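Setting Up Your Sulleck Home Weather Station
Part 3: Siting and levelling the rain gauge

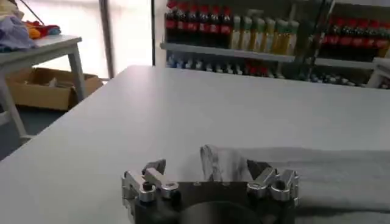
Right, so by now you've got the indoor display talking to the outdoor sensor (if you haven't, go back to Part 2, I'll wait). The rain gauge is the fussiest bit of the whole kit and I got mine wrong twice before it gave me sensible numbers, so please learn from my wasted winter.

The one I use is the Wuromex tipping bucket that comes in the Sulleck bundle. There's a little seesaw inside the funnel housing. It fills, tips, and each tip gets counted. If the seesaw isn't level, one side fills more than the other and your totals go funny.

What you'll need
Spirit level, the small round sort if you can get one
Phillips head screwdriver
A post or a solid paver
Stainless screws (the ones in the packet rusted on me)
A measuring jug

Choosing the spot

1. Walk around the yard and look up. You want open sky. My rule is to stay at least twice as far from anything as that thing is tall, so if the shed is 3 metres high, go 6 metres out from it.

2. Rule out the roof. I know it's tempting! Wind whips over the ridge and carries the rain straight past the funnel.

3. Check the sprinklers. I had 8 mm recorded on a perfectly clear night in July and spent a whole morning reading forums before I remembered the lawn.

4. Stand where the gauge will go with the display in your hand and press SEARCH. Three bars is plenty. Two will do if you're not planning a new colorbond fence in between.

Note: Trees count as obstacles even when they're bare. They also drop leaves in the funnel, and so do the magpies, who drop worse.

Mounting it

5. Fix the base plate to the post with two screws, finger tight only.

6. Take the funnel off (quarter turn anticlockwise) and cut the cable tie holding the bucket. Mine was clear plastic and very easy to miss. If your station says zero through a downpour, go and look for that tie.

7. Sit the level on the base plate and pack under the low side with washers until the bubble is centred. Tighten each screw a bit at a time, checking as you go.

8. Tip the bucket by hand a few times. The display should climb with every click.

9. Put the funnel back on and reset the daily total.

Caution: Don't oil the pivot. The oil grabs dust and the whole thing gums up by summer.

Checking the calibration

Fill the jug to 1,000 mL and dribble it into the funnel very slowly. I use an old drink bottle with a pinhole in the lid and go and have a cuppa. Pour too fast and the bucket can't keep up, so it reads low. Write down the total, then compare it with the figure on the card in the box – the number depends on which funnel you've got, and the Beaulieu replacement funnel is wider than the original.

If you're reading low, check the level again before you touch the adjusting screws. If you do adjust them, give both the same amount, a quarter turn, and run the water through again.

Note: The memory holds 2,000 readings and then writes over the oldest. If you want to keep your records, export them to the Zustby software before then. That's Part 4.

Last updated 2017-09-04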